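Chapter 6
Lighting and Fittings in Galleried Rooms

6.1 Scope

A galleried room has an upper floor that opens onto the space below. Light fitted for one level also reaches the other, so the two must be planned together. This chapter deals with pendant lamps, desk lamps and the railing at the gallery edge. Worked figures refer to the Murstead reading room, which has a ceiling height of 3245 mm above the gallery floor.

6.2 Terms

Pendant lamp – a lamp hung from the ceiling. The drop is measured from the ceiling to the lower rim of the shade. At Murstead the drop is 708 mm.

Task lamp – a lamp serving one work surface. A conical head confines the light to a narrow area.

Baluster – an upright member below the top rail.

Figure 6.1 A gallery with a black desk lamp, a metal railing with vertical balusters, and black pendant lamps beneath a white ceiling.
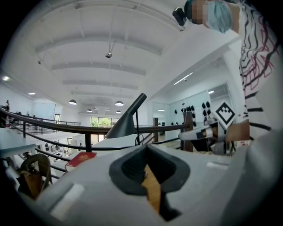
6.3 Placing the Task Lamp

Set the lamp base at least 60 mm from the edge of the desk. Keep the cable clear of the balusters – see Table 6.2.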